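Can machines do the chores yet? A thread on laundry, dishes and shelf stocking, from someone who runs a small dry cleaning and alterations counter and has a stake in the answer.

1/ Short version first. Washing, yes, for decades. Drying, yes. Pressing flat sheets in a big plant, yes. Taking one shirt out of a heap and putting it on a hanger, the way a teenager on a summer job can do after one morning, not at a speed I could pay for.

2/ I get asked this at the counter more than I get asked about stains. People see a clip of a robot folding a towel and want to know when I'm closing. I've been reading up and visiting people since June, so I'm putting my notes in one place.

3/ Start with what a shop does all day. A bag comes in. Somebody sorts it, checks pockets, tags it, treats spots, washes or cleans, dries, presses, hangs, bags and racks. The machines own the middle. Hands own both ends. That was true when my aunt Wilma Chisholm had the shop and it's true now.

4/ The conveyor that brings your order around to the front is automation too. Ours holds 100 orders. It doesn't know what a shirt is. It knows slot numbers, and for that job slot numbers are enough.

5/ Cloth is the hard part. A box is the same box every time you pick it up. A shirt has no fixed shape. Grab it at the cuff and the collar ends up somewhere you didn't plan. You find the shoulders with your fingers before you see them, and you do it without thinking.

6/ Rory Carnegie, who used to fix our presses and now does controls work, put it to me this way: "Give me a stiff part and I'll have it running this week. Give me a sweater and I'll need a bigger budget." He wasn't trying to be funny.

7/ Two arms help. You need one hand to hold and one to find the next edge, same as a person does. But now there are two arms that have to stay out of each other's way over a small table, with the cloth in between. 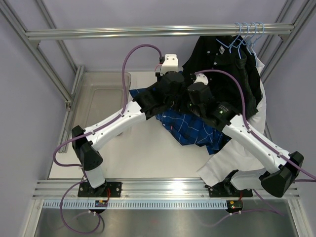 8/ Hangers are worse than folding, in my opinion. A fold can be a little off and you do it over. A hanger has to go in at the neck, reach both shoulders and come out facing the right way. Plaid is fussy for people too, when it's all in a heap, because every line looks like an edge.

9/ Then dark clothes. Ask anyone who sorts black laundry under bad light which side is the inside. Morag McIver has worked my counter for years and she still turns black shirts toward the window. I would like to see how a camera does with a pile of them.

10/ Numbers, because somebody will ask. Morag can hang a shirt from the pile in well under 30 seconds, buttons not included. The best demo I've watched in person took several minutes for one and needed a reset after the collar slipped. Good work by the people doing it. Not something I can put behind the counter.

11/ Dishes: the dishwasher is a robot as far as I'm concerned, and a very good one. What's left is loading and unloading, and it has the same problem as my shop. The machine does the middle, you do the ends.

12/ Floors: we run a Plekside floor cleaner after closing. It cost 1,995 and it does the front area fine. It does not do under the racks, where the lint is. I sweep under the racks.

13/ Shelves: Gregor Cairns has the hardware store two doors down. He tried a scanner cart from Fatora that rolls the aisles and reports what's low. He says it finds the gaps well enough. Somebody still opens the carton and puts the stuff up. He kept the cart and kept the somebody.

14/ Koen Dierckx asked me under an earlier post whether I'd buy a hanging robot if it was slow but ran all night. Maybe - if it left me a rack of finished shirts by opening and didn't tear any. Slow is fine at 3 a.m. A torn sleeve is a claim form at any hour.

15/ So here's my test. Mixed pile, nothing laid out ahead of time. Cotton shirts, a knit or two, one thing that's inside out. Ordinary plastic hangers. No one touches anything until it's done. Then I check collars and shoulders like I would for a new hire.

16/ If you work on this and want a pile of real clothes to practice on, write to me. We have a shelf of orders that were never picked up, well past the date on the ticket. Size and fabric are all over the place.

17/ Replies so far are mostly about fitted sheets. I don't fold those well either. I'll do a separate thread on pressing, which has more machine in it than people think.

16 Dec 2019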